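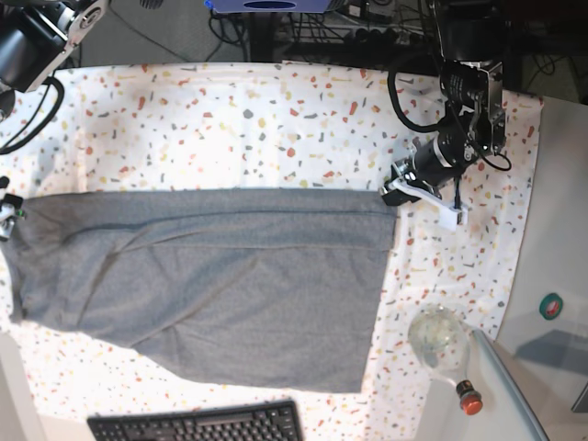
Selon Hammad Qureshi, je suis trop sévère avec les cliniques esthétiques, et une injection de botox n'est pas plus grave qu'une coloration chez le coiffeur. Il me l'a écrit après ma dernière chronique, avec beaucoup de politesse, et je veux lui répondre avec la même politesse.

Je n'ai rien contre les injections. Ma sœur en fait depuis quatre ans et elle est contente. Ce qui me gêne, c'est la manière de les vendre. À Sarnolville, la clinique Montoya propose la première zone du visage à 200 euros, à condition de réserver avant la fin de juin. On met une date limite sur un canapé, pas sur un acte médical. La personne qui hésite a besoin de temps, et l'offre lui enlève justement ce temps.

J'ai pris rendez-vous un mercredi, pour voir. Le médecin m'a reçue 11 minutes. Il m'a parlé de mon front, ensuite de mes joues, ensuite de mon cou, alors que j'étais venue seulement pour le front. Le devis avait trois pages et je suis sortie avec des défauts que je ne connaissais pas le matin.
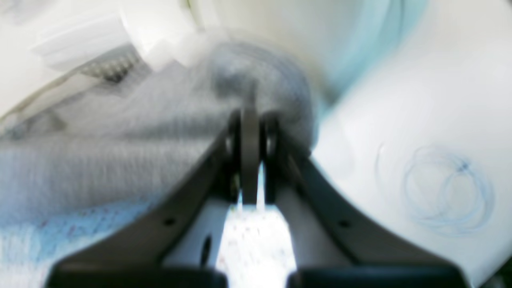 Le cabinet Stusov, dans la même rue, travaille autrement : une première consultation à 63 euros, sans promotion, et aucun geste le même jour. C'est plus cher au départ, je le reconnais. Mais on rentre chez soi, on dort, on en discute avec quelqu'un – et parfois on ne revient pas. Je trouve cela sain.

Hammad me dira que les adultes savent lire un prix. Oui, ils savent le lire. Je demande seulement que le délai de réflexion soit le même pour une petite injection et pour une opération des paupières, et que la publicité avec compte à rebours disparaisse des vitrines. Si une clinique perd des clients à cause de deux semaines d'attente, je ne vais pas pleurer pour elle.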